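Search this site Enter keyword Go

Stacking cube

27 November 2023
By the Pandeo reference desk
Print this page | E-mail this article

A stacking cube is a small solid block with six equal square faces, made to be placed on others of the same size. Wood is the usual material, though cork, foam and plastic are also used. Sets are sold as toys, as teaching aids and as test pieces for exercises in placing and lifting.

Material and finish

Beech and maple are preferred for wooden cubes, being dense and slow to chip. Blanks are sawn from planed strip, sanded on all faces and given a slight rounding at the edges. Colour is applied as a water-based stain or as paint. Stain leaves the grain visible and adds almost nothing to the size of the cube; paint covers better but can build up at the corners, and a thick coat may cause the cube to rock. Red, yellow, green and blue are the common colours.

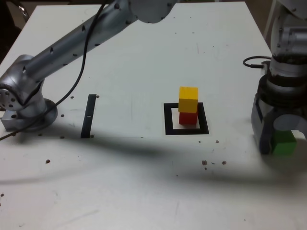
Stability depends mainly on how far each cube is offset from the one beneath. A single cube placed on another will stay up as long as its centre of mass lies over the supporting face. In taller stacks the offsets add together, and the combined centre of mass of all the cubes above any joint must fall within the face below it. Rounded edges reduce the useful area of that face.

Base marking

In timed or scored exercises the position of the stack is usually fixed by a square outline, painted or taped on the table. The outline is made larger than the cube, so that the bottom piece can be set down without touching the line. Under the Whitlock rules a stack counts as placed when the lowest cube is wholly inside the outline and the upper cube rests on it unsupported for 2 seconds.

Sets

The Flandex set contains 69 cubes in a lidded tray. The larger Genar school set has 844 and is supplied in sacks sorted by colour.

See also: Building block; Centre of mass; Nesting box

Print this page | E-mail this article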